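September 6, 2020
Curneck batch, glaze notebook

Picking up from the February pages, which stop mid test. Kiln was down most of the time between so nothing missing, just no firings. Rajput clear is still the base for everything below unless it says otherwise.

Unloaded this morning. Short version: crawling is better, pinholes are not.

Shelf by shelf, top down.

Top shelf. All the Tultmont white tiles. Smooth, nice break on the edges where it thins out over the ridge. One tile crawled at the corner, same corner I held it by when dipping, so fingers, so gloves next time. Color a hair warmer than the Feb tiles. Could be the new bag of feldspar, could be the slower cool. Changed both at once like an idiot.

Middle shelf. Small bowls, Rajput clear over the iron slip. Pinholes on the inside of every bowl, hardly any outside. Feels like the clay gassing off and the thick pool at the bottom sealing too early. Outside is thinner so it heals. Worst one is the bowl that got the double pour.

Bottom shelf. Curneck mugs. Fine. Handles fine. A bit underfired at the foot, glaze still slightly satin there, cone on that shelf barely bent. Bottom has always run cold, the element should get looked at before winter.

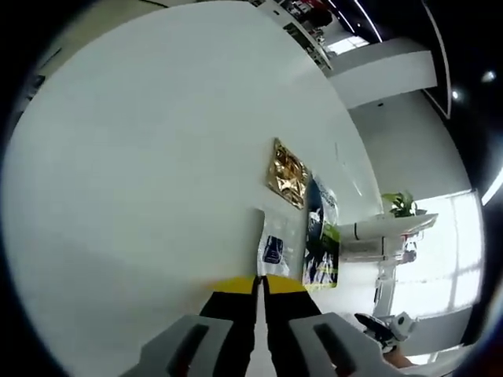

Glaze mixing

Made up 400 g dry of the Tultmont white with the ball clay swapped for half calcined kaolin. That's the crawling fix. Sieved twice. Second sieve took forever, mesh was clogged from whoever did the copper red and didn't rinse it. RINSE THE SIEVE. With the brush, both sides, right after.

Went in thick as yogurt. Added water a splash at a time till it coated a finger and I could just see the skin lines through it. Specific gravity cup gave 491 g gross which is no use to anyone as I never wrote down the empty weight of that cup. Weigh the cup. Write it on the cup.

Settled out hard after lunch, brick on the bottom of the bucket. Few drops of epsom solution and it came back creamy. Left it sitting to see if it holds overnight. If it bricks again go to bentonite, but slake it first in hot water, don't sprinkle it on top like last time, had lumps for days.

Dipped 4 tiles, one count each longer than the last:
shortest dip, too thin, slip showing
next one, looks right
next one, also looks right, maybe a bit heavy on the bottom edge
longest, drip line, will run I bet

Tiles are numbered on the back in iron oxide. Do not use the pencil, it burns out, we have all done this.
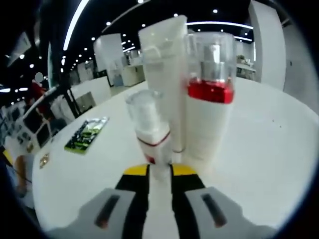

Three containers on the white table, standing close together.

Flason rutile

Still the problem child. Want the blue streaks from the old Flason test, keep getting flat tan. Went back through the old pages and the good tile was on the dark stoneware, not the buff, so I've been chasing the wrong thing for months. Iron from the body must be doing half the work. Two ways to go:

put the iron slip under the rutile on buff and see if it fakes it
just use the dark clay and stop fighting

Doing the first one because there's most of a box of buff to use up. Tiles are cut and drying under plastic, edges were curling so put a board on top. Flip them tomorow.

Also the old note says "cooled slow" with no number. Thanks, past me. The kiln can hold on the way down so I'll program a hold and write down what I typed in this time. Start with a drop to just above where the crystals are meant to grow, sit there, then off.

Firing log, bisque (second load)

Candled overnight, lid cracked, no steam on the mirror by breakfast. Slow through the early part, then medium. 23 pieces in, all out whole except one lid with a hairline from the knob outward. Knob was attached too wet on too dry, my fault. Keep it as a glaze test.

Kiln wash flaking on two shelves. Scrape outside with a mask on, then fresh coat, thin, let it dry before the second one. Don't get it on the sides of the shelf or it drops on the pots below. 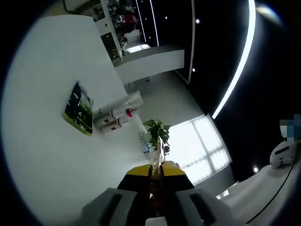 Labels for the glaze buckets are a mess again. Half of them are masking tape, tape falls off when the bucket gets wiped, then two whites look the same wet. Nearly dipped a mug in the Rajput clear thinking it was the Tultmont. Want something that reads from across the room, like the red cap and the little red marks on those white bottles, you spot that right away. So: red paint pen on the lid AND the side for clears, black for whites, blue for anything with rutile. Name, date mixed, how thick. Lids get swapped so the side is the one to trust. Do the copper red bucket first, it has no label at all and I only know it from the pink crust.

Clay reclaim

Bucket full. Slop out on the plaster today, turn it after supper. Plaster slab is getting tired, takes twice as long to pull water as it did, dry it properly near the kiln (not ON the kiln). Picked a chunk of sponge and a bit of wire out of the reclaim. Check before you dump trimmings in please.

To do
weigh the gravity cup
flip the buff tiles
look at the white after a night sitting
scrape and wash the two shelves
order cones, nearly out, get the self standing ones
rinse that sieve again, it still has pink in it

Next glaze load when the buff tiles are bisqued. Put the long dip tile on a cookie, it's going to run.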